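The Case for the Empty Table
Triin Koppel
16 June 2023

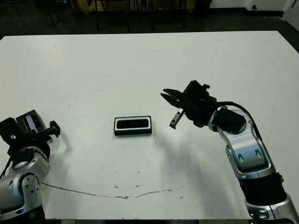

Most homes have one flat surface that does too many jobs. Ours is the kitchen table. It holds dinner, homework, bills, a sewing machine two weekends a month, and whatever came in the mail. For years I thought the answer was a bigger table. I now think the answer is a rule, and the rule is that the table gets cleared every night before anyone goes to bed.

I know how that sounds. My grandmother had the same rule and I resented it. I was in the middle of a jigsaw puzzle, or a drawing, and at nine o'clock it all had to go onto a tray or into a drawer. I took it as fussiness. She lived in a two-room apartment with four other people, and the table was also where she cut fabric for a living. If it was covered at six in the morning, she started work late.

The usual argument for tidiness is about mood. Magazines say that clutter makes us anxious and a clean room calms us down. Maybe so. I have been calm in messy rooms and miserable in clean ones, and I don't think mood is a strong reason to do a chore at ten at night when you are tired. The better argument is about starting. A task that begins with moving somebody else's things is a task you put off. I put off mending a coat for most of a winter. The job itself took 11 minutes once I had somewhere to lay the coat down flat.

There is a fairness question too, and I rarely see it raised. When a shared surface is full, whoever filled it first has claimed it. In most families that is the adult with the laptop. The child who wants to paint has to ask. The person who cooks has to push papers aside, and then gets blamed when one of them goes missing. A table that returns to bare every night belongs to the household again by breakfast. The first person up can use it for anything, and so can the last.

People who disagree with me tend to bring up long projects. A puzzle takes a week. A model ship takes a year. My neighbor on Vaher Street keeps his stamp albums open for days at a time and says that packing them up would kill the hobby for him. I believe him. But he has a spare room and a desk in it, and that is a private surface. My rule is for shared ones. If you have only the one table and you want to build a ship on it, I would say buy a board. Build the ship on the board, and carry the board to the top of the wardrobe at night. I bought a plain one from Pellotov, the lumber place near the train station, and had them cut it to fit under the couch. It has held three puzzles so far and the start of a quilt.

The storage business would like us to think about this differently. The spring catalog from Trerken has 546 pages, and as far as I can see nearly all of it is boxes, trays, racks and bins meant to sit on top of other things. There is a section called Tabletop Order. Everything in it takes up room on the table. A wire basket for letters does not deal with the letters. It gives them a place to stay. I owned two of those baskets. When I finally went through the bottom one, I found a dentist's reminder from the previous November and a birthday card I had written, stamped and never mailed.

I would rather people owned less and put it away more often, but I don't want to push that too far. There is a kind of writing about owning less that is mostly about money. It is easy to throw out the extra pan when you can buy another one. My grandmother kept string, jars and buttons, and she was right to, and her table was still clear every night. She had a cupboard and she used it. Keeping things and leaving things out are separate habits, and they get lumped together so often that thrifty people feel accused when someone tells them to tidy up.

Does it take time? Yes. On a normal evening it takes me five minutes, and longer after guests. The first month was worse, as many of the things on our table had never had a place to go. The tape, the spare keys and the school forms all needed one. We argued about the keys. My husband wanted a hook by the door and I wanted a drawer, and he got the hook.

I should say where the rule fails. It fails when one person does all the clearing. Then it is just more housework, and it falls where housework usually falls. In our house everyone takes off what they put on, including the eight-year-old, and anything left at bedtime goes into a single crate in the hall. The owner can come and find it there. It does not get sorted or folded for them. It also fails when someone is ill or there is a new baby, and in those weeks I would forget about the table completely.

Last year the library in Gutier took the display stands off its long reading tables and moved them against the wall. I was there on a weekday morning soon after. A man had a road map fully open. Two girls were working on a poster and had room to lie across it on their elbows. With the stands in place, neither would have fit. The tables were the same ones I had sat at for years, and I had never noticed how long they were.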